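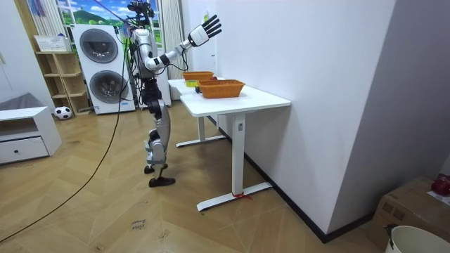 She bought the orange woven baskets at the Skarkbridge market in June, two of them, and she still lights up when she talks about it. "I only wanted one, for socks, and then of course I couldn't leave the other behind!" The white desk came later, once she'd got tired of folding clothes on her bed. "I stand there with the radio on, washer and dryer right there, and I just sort." Does she ever sit down to it? "Oh, never," she says, laughing. "I'd be asleep before I got to the towels."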